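The Dernville Gauge

The river gauge at Dernville was read twice a day, at seven and at nineteen hundred, and the reading was entered in a bound ledger in millimeters above datum. Spyros Kokkinos had held the post for eleven years. The ledger had a column for the level, a column for the weather and a narrow column headed Remarks, in which he had written very little.

On the evening of Sun 23 February the level was 465. He entered it, initialed it and walked back up the embankment to the gauge house, where the chart recorder was running four minutes slow. He corrected the clock. The recorder was a float type made by Hureck, with a drum that turned once a week and a pen that needed filling on Mondays. The pen trace agreed with the staff to within 3 millimeters, inside tolerance.

The telephone rang at twenty past seven. It was Lalit Thakur at the upstream station, Nanari.

"What do you have?" Thakur said.

"465."

"I have 507, and I had 507 this morning."

"Then it's steady."

"It's been raining here since noon."

Kokkinos looked at the drum. The trace for the past twelve hours was a straight line. Water took nine hours to travel between the stations in winter. A rise at Nanari at noon would not have reached him before nine in the evening, but there had been no rise at Nanari. There was rain, and the same figure twice.

"Check your float," he said.

"I checked it. I read the staff by hand. The line is where it was."

"Is the spillway at Grewal open?"

"They say it's shut. They've said that since January."

Neither man spoke for a time. It was understood between them that a call cost money and that the cost was itemized. Thakur said he would read again at midnight, outside the schedule, and hung up.

Kokkinos took down the rating tables and worked the discharge for both stations. He did it once with the current table and once with the old one, which had been withdrawn after the channel was dredged. The old table balanced. The current one left a quantity of water that had come off the hills and had gone nowhere.

He went over the arithmetic again and found no error. He put on his coat, took the lamp and went down to the staff, where he held the light close to the enamel. The level was 465. A branch went by, moving at what he judged to be the normal speed.
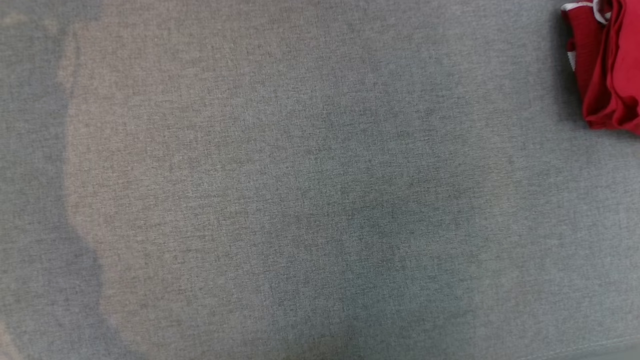 Dernville Library Writers' Group – Fiction

At midnight the telephone did not ring. At half past twelve he placed the call himself and listened to it go unanswered for 2 minutes, then logged the attempt under Remarks, with the time.

He slept in the chair. When he woke the drum had turned by the width of a thumb and the line on it was still straight. He filled the pen, although it was early to do so, and wound the clock.

Thakur called at ten to seven.

"507," he said. "Midnight and now."

"You didn't call."

"There was nothing to report."

"Is it still raining?"

"Harder."

Kokkinos wrote the figure on the blotter. He asked Thakur to spell out the serial number on his rating table, and Thakur read it to him one digit at a time. It matched his own. He thanked him, went down the embankment and took the seven o'clock reading, and under Weather he wrote: dry.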